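Workstation and small supplies check - Prado building, 4th floor
Date: May 30, 2018
Done by: Heloísa Amaral
Form: Rerkley short form, desks and shared supplies

Rating: OK / FIX / N/A. Comments after each line. Photo with the desk surface section.

1. Walkways and exits
Main aisle clear - OK
Side aisle by printer - FIX. Two paper boxes on the floor again, same spot as last time. Moved them myself, need a real shelf.
Exit door opens fully - OK. Sticks a bit, push hard.
Exit sign lit - OK
Extinguisher tag in date - OK, next due September

2. Partitions and panels
Panels steady when pushed - OK for the row. One wobbly foot at the far end, tightened.
Top rails, sharp edges or loose end caps - OK
Desk numbers on and readable - OK. A few had slid sideways, straightened.
Glass panels cracked or chipped - none found
Nothing hung over the sprinkler heads - OK

3. Chairs
Casters - OK except one at the window side, cracked. Tagged, Skuramard to swap under the service plan.
Gas lift holds - OK
Mesh backs torn - none
Weight lables still on - most. Not chasing the rest.

4. Desk surface and cable openings
Surface clean, no sticky spots - OK
Power strips not daisy chained - FIX, one desk, two strips. Unplugged the second, left a note.
Cable grommets, lids present - OK
Cable grommets, lids closed when not in use - FIX. 435 is open. Small stuff goes down there and then somebody is under the desk with a flashlight. Caps and pens mostly. Close it before sorting anything.
Cables under desk tied up - OK, ties are Gosard, plenty left in drawer

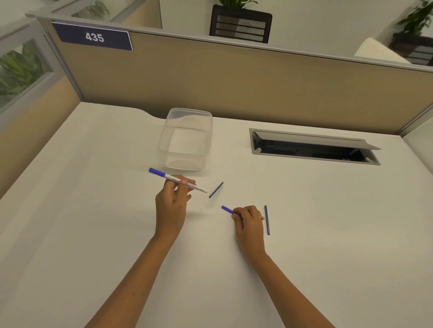 Desk 435, item 4 and item 5. Grommet lid up, marker work on the desktop, clear box at the back.

5. Markers, pens, small parts
Markers capped when put away - FIX. Went thru the supply drawer after, up to 60 in there and a bunch had no cap.
Caps matched to marker color - mostly. Blue ones worst.
Loose sticks and marker bits kept off the floor - OK, but keep them together on the desk too. Thin ones roll. Slip hazard if they end up in the aisle.
Storage box available for loose parts - OK at 435, clear box with nothing in it. Use it. Everybody else needs one - ordering from the Gosard list.
Taking markers apart - do it over a tray or paper, ink gets on cuffs and on the panels and it does not come out of fabric. Wipe after.
Rings and bracelets - no rule for this, just check them for ink before you touch the panels
Blades and scissors in sheath or cup - OK

6. Plants and planters
Planters stable - OK
Leaves clear of aisle - OK. The big one is getting close, trim soon.
Water on floor - none today
No pots on top of electrical - OK

7. Lighting and air
Tubes out - 1, by the copier. Reported.
Vents not blocked - OK
Temp complaints - yes, as always. Not a safety item, passed on anyway.

8. First aid
Box sealed - FIX, seal broken, bandages low. Restocked from the 84 count pack.
Eye wash in date - OK
Contact list posted - FIX, old names. New one printed, needs tape.

Score: 43 lines on the long form, did the short one, so no total this time.

To close out
- grommet lid at 435, close and check it latches
- second power strip, find a proper long one
- shelf for paper boxes
- marker drawer, toss the dry ones, recap the rest
- caster, wait for Skuramard
- contact list tape

Copy to floor lead and front desk. Questions to me - H. Amaral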